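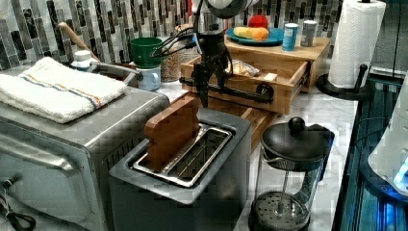
## Pick one stretch of counter and start there

My toaster corner was the worst spot in the kitchen for years, so when I finally got serious about the counters that's where I began. You don't need a free weekend for this. I did mine in 43 minutes with the radio on, and that included a phone call from my sister-in-law.

Everything below is for a small stretch of counter where you make breakfast and where things tend to pile up. If you have a huge kitchen with a pantry you can walk into, I'm jealous, and you can probably skip half of it.

## Stuff to have handy

- A damp cloth and a dry one
- A small crumb brush (an old pastry brush works great)
- A bag for trash and a box for things that live someplace else
- One small drawer unit that sits on the counter

The drawer unit is the only thing I'd tell you to spend money on. I looked at a fancy one from Brindano and then went with wood drawers from a secondhand place in Grenddale. Measure first! Mine had to fit under the upper cabinets with room left over for a plate of fruit, and I came home with the wrong size once already.

## Step 1: Unplug and pull forward

Unplug the toaster and the toaster oven and let them cool if you've used them. Slide them toward you, one at a time. Brush the crumbs out from behind, then empty both crumb trays over the sink. Do this before you wipe anything, or you'll just be pushing wet toast around.

While the cords are out, wipe those too. They get sticky, I don't know how.

## Step 2: Put the big things back first

The toaster oven goes where the door can open all the way. The toaster goes next to it, close enough to the front that you aren't reaching over something to get your bread. Leave space around both of them when they're on.

I like to park a folded towel on top of the toaster oven between uses. Mine's white with orange and blue stripes and it cheers me up. It comes OFF before the oven goes on, every single time. If you think you'll forget, hang it on a hook instead.

## Step 3: Sort the drawers

Give each drawer one kind of thing. My first try was "snacks and also batteries and also rubber bands" and you can guess how long that lasted.

Open the top drawer and take everything out. Loose bits go in clear plastic bags so you can tell what you've got without digging. Then put back only what you reach for at breakfast. The lower drawer gets the things you need once a week or so, like clips and spare tea strainers.

If a drawer sticks, rub a candle stub along the runners. Ya-wen Kao taught me that one back in May, and I've since done it to every drawer in the house.

## Step 4: Use the top

The top of the unit is prime real estate, so be picky. I keep the fruit up there on a blue plate — an apple, a banana, an orange kind of fruit, whatever needs eating next. A plate beats a deep bowl for this! You see all of it, and there's no sad banana hiding at the bottom. Canisters go beside it, lids on.

Paper towels stand at that end too, on a holder with a round base. Before you settle on a spot, try tearing one off with one hand. If the canisters wobble, move something.

## Step 5: Jars, mugs and the odd funnel

I refill a lot of jars, so the funnel has earned its place out on the counter. It's green and it sits upside down or right side up in whatever mug is nearby, next to the jar. When I kept it in a cabinet I never used it and just spilled seeds everywhere.

To refill without a mess, set the jar on a tray, put the funnel in, and pour slowly. Tap the side if the seeds bunch up. My big jar takes 400 grams, and I stop a bit short so the lid closes.

## Keeping it that way

I wipe down at night, after the dishes. Crumb trays get emptied every 7 days, and the drawers get a proper look whenever one stops closing.

Next up is the shelf over the sink, which has 2 teapots on it and a plant I'm not ready to discuss.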